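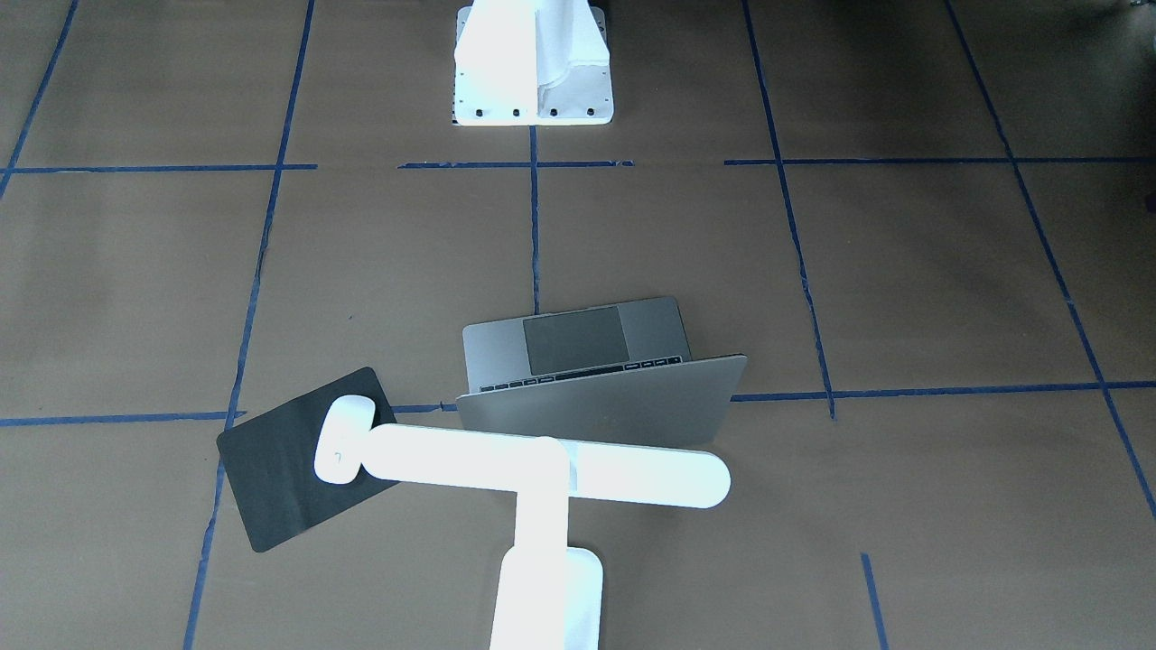

## Working practice group, shared-bench arms: minutes

Monday, 14:00, Prinby site, upstairs meeting room. Cabello and Flostlow attended by phone. Minutes of the previous meeting were agreed with one correction: the Plollitz bench is to be listed under two-arm benches.

### 1. Bench marking

The group reviewed clause 4 of the draft practice note, which covers taped grids on paper-covered benches. The present wording requires a marked boundary for each cell but says nothing on the condition of the tape.

Cabello reported that frayed edges and small breaks are common once a covering has been in use for a few weeks, and asked whether a break counts as a missing boundary. Agreed that it does not, provided the line can still be followed by eye from one end of the cell to the other. Offset joins are acceptable on the same terms. Lifted ends are to be pressed down or cut back before the arms are enabled.

Flostlow asked for a single tape colour across all sites. Not agreed. The note will require one colour per bench, in clear contrast with the covering.

### 2. Items lying across a line

Discussion of flat items, chiefly mats, that cover part of the grid. The mat used in the handling task is thin and flexible, and it has a fold down the middle where it has been bent. It may be placed at any angle, and in most placements it will cover some length of tape.

Two positions were put:

- Prinby: an item across a line should be moved into one cell before the run begins.
- Plollitz: placement across lines is part of the task and should be allowed, with the item recorded against every cell it touches.

The Plollitz position was adopted for flat items. For anything with height, including a laptop with the lid open, the operator must confirm the starting position before the run and enter the cells occupied on the run sheet. The lid angle is to be entered as "open" or "closed" only. Flostlow's proposal to measure the angle was withdrawn. 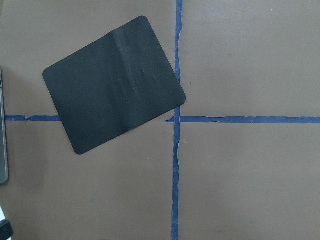

A creased mat is not to be rejected on that ground alone. Sites should record the crease on the item card, so that a grasp which catches on the raised part can be told apart from a fault in the gripper. Dust and lint are to be wiped off at the start of each shift.

### 3. Speed and approach

Approach speed over an occupied cell stays at 20 per cent of the rated value. Cabello asked for a higher figure where only a mat is present. Deferred until the stopping tests have been repeated with both arms enabled.

A gripper may pause above an item but may not be parked there between runs. The parked position is to be clear of every item on the bench.

### 4. Arm identification

Handwritten marks on arms and grippers are permitted as a local aid. They do not replace the asset label, and run sheets must quote the label. Sites using handwritten numbers are to keep a list matching each number to its label.

### 5. Run sheet returns

Prinby tabled 224 run sheets from the trial period. The main fault was an empty "cells occupied" box where an item lay over a line. The form will be changed to allow more than one cell reference.

### Actions

| Ref | Action | Site |
|---|---|---|
| 1 | Redraft clause 4 with the wording on breaks and joins | Prinby |
| 2 | Repeat stopping tests, both arms enabled | Cabello |
| 3 | Issue revised run sheet | Plollitz |
| 4 | Circulate a template for the arm number list | Flostlow |

Next meeting in November, at Plollitz. Comments on clause 4 to reach Prinby before then. Meeting closed at 15:25.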